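How to Prepare and Submit an Annual Greenhouse Gas Inventory

Guidance for reporting sites, Plevow Climate Disclosure Program 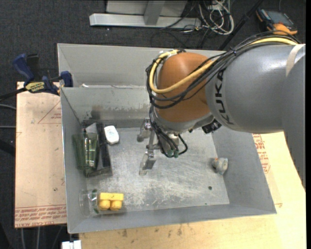 KUKA robot arm over a gray sheet-metal bin.

Each reporting site must submit one inventory per calendar year. The inventory covers direct emissions from fuel burned on site and indirect emissions from purchased electricity and heat. Sites emitting more than 2,000 metric tons of carbon dioxide equivalent must also attach a verification statement.

Step 1. Set the boundary

List every building and vehicle under the operational control of the site. Leased space is included if the site pays the energy bill directly. Record any change from the previous year on Form B.

Step 2. Collect activity data

Gather utility invoices, fuel receipts and refrigerant service records for January through December. Meter readings are preferred to estimates. Where a reading is missing, use the average of the months on either side and mark the entry "E."

Step 3. Apply emission factors

Multiply each quantity by the factor in the current Plevow table. Check the units first. Electricity is entered in kilowatt-hours; divide the result by 1,000 to convert kilograms to metric tons. Do not mix factors from different editions of the table.

Step 4. Review and sign

The inventory must be checked by a person who did not prepare it. Both names appear on the cover sheet.

Step 5. Submit

Upload the completed workbook through Clustden within 60 days of the end of the reporting year. A receipt number is issued on upload and should be kept with the source records.

Corrections

Errors found after submission are reported on Form D. Questions on boundaries may be sent to Edileuza Bezerra, and questions on factors to Neusa Miranda, Inventory Office, Room 232.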